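Wenetance Family Room – members' meeting, minutes

Held in the big room, October 2019. Notes by Seraina Zwahlen, typed up fast, shout if I got your bit wrong.

Present: Seraina, Prasetyo Hidayat (chair), plus the usual morning group and a few from the afternoon. Apologies from the two families with chicken pox.

Last minutes: read, agreed. One fix – the spare key is with the bakery, not the pharmacy.

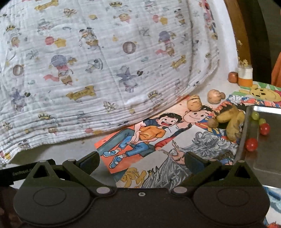
Page last changed by SZ: corrected heating item, added lending rules

1. Lease

Løken have written back at last. They will renew for four years on the same rent but want the side door kept clear and want us to pay for the carpet in the hallway. Prasetyo thinks the carpet was worn out before we moved in and has photos from move-in day. Long talk on this. Some people would just pay it and be done. Others felt if we pay for carpet now it will be the gutters next.

Agreed: Prasetyo to write back, accept the side door point, say no to the carpet, attach the photos. If they push, come back to members before anyone signs. No one to discuss rent with the Løken office by phone, please put it in an email.

2. Money

Balance is $1,461 after the August bills. Better than we feared. Electric was high again. Bake table did well, plant swap did not. Membership reminders have gone out to everybody who is behind, and most have paid up since.

Question whether we could drop the drop-in price for the winter. Left as is for now. Look at it again in spring.

3. Heating

The radiator under the window doesn't come on with the others. Løken's guy bled it in August and that made no difference. Babies are on the mats at that end so we can't leave it. Options were a plug-in heater (no, cords and hot surfaces), moving the mats to the kitchen end (maybe), or nagging. Nagging first. Move the mats in the meantime, and the book boxes go under the window instead.

Whoever opens up: turn the thermostat up when you unlock, and turn it down again when you leave. It was left on overnight twice.

4. Booking

Sokus is still confusing people. If you pick a morning slot on your phone it shows as free even when it's full, then you get the sorry email later. Seraina has written to them and got a form reply. Paper sheet goes back up on the inside of the front door until it is fixed. If the sheet and Sokus disagree the sheet wins.

Discussion of switching to something else. Nobody had the energy. Anyone who wants to look into it is welcome to, bring prices.

5. Lending shelf

Has got messy. Slings on top of puzzles, bibs in with the picture books, a breast pump part in the train box. Also things go home and stay home for months, which isn't fair on newer families.

New rules, agreed by show of hands:

Two items per family at a time.
Four weeks, then bring it back or ask for longer. Asking is fine, we nearly always say yes.
Write it in the green notebook, name and phone number and what you took.
Blankets and muslins come back washed, no fabric softener. Fragrance-free soap if you can, we have two kids with eczema.
Broken or torn stuff goes in the mending bag by the sink, not back on the shelf.
Car seats – we don't lend them and we don't take them as donations. Please stop leaving them on the porch. We can't tell if one has been in a crash.

Somebody asked about crib bumpers. Same answer as the car seats, we won't take them. Sleep sacks yes, if the zipper works and the size tag is still in.

There was talk of a deposit on slings. Voted down, it would put off the people who need it the most. Prasetyo would like it recorded that he was for a small one.

Labels: the iron-on ones peel in the wash. Go back to a stitch of red thread in the corner. Sewing evening for this, bring a needle, tea provided. We'll start with the big cloths, both the plain muslin and the white ones with the colored prints on, because those get mixed up with people's own.

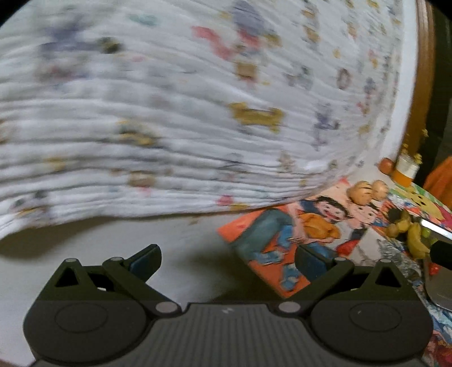 Can grandparents and sitters borrow from the shelf, or only members?

Anyone who brings a member family's child can borrow, as long as they write the family's name in the notebook next to their own. It counts toward that family's two items.

6. Tula room

That's the small room at the back for anyone who missed the naming vote. Painted now, looks good, smell is nearly gone. Wanted for: feeding and quiet time in the mornings, the language swap group in the afternoon, storage (everyone wants it for storage). Agreed no storage. Strollers folded and left in the hallway on the coat side, not in the Tula room and not by the side door, see item 1.

Need a dimmer lamp and a chair with arms. The chair from the thrift store was too low, hard to get up from with a sleeping baby. Seraina will ask her neighbor, who is moving and has furniture to get rid of.

Language swap would like a whiteboard. Fine if it's screwed to the wall and not leaning. Check with Løken before drilling.

7. Snacks

Grapes cut the long way, in quarters. Same with cherry tomatoes. No popcorn, no whole nuts. The list is on the fridge, it has been on the fridge all year, please read it to visitors too. Rice cakes ran out, on the list for the next shop. Coffee for adults goes on the high counter only and lids on.

8. Any other business

Lost property – one tiny rain boot, a gray hat, somebody's house key on a blue ribbon. In the basket till the next meeting, then the boot goes to the shelf and I don't know what we do with the key.

Song time starts late because everyone talks. Start on time, talk after. Some grumbling at this but agreed.

Request for a second parking spot for pickup. Not ours to give, Prasetyo will ask teh bakery.

Actions

Prasetyo: letter to Løken (carpet, side door, radiator, drilling). Bakery about parking.
Seraina: Sokus again, paper sheet, chair. Put the lending rules up by the shelf and send them round.
Morning group: move mats and book boxes, sort the train box.
Everyone: look at home for things that belong on the shelf.

Next meeting when we hear from Løken, or in four weeks, whichever is sooner. Bring you own mug.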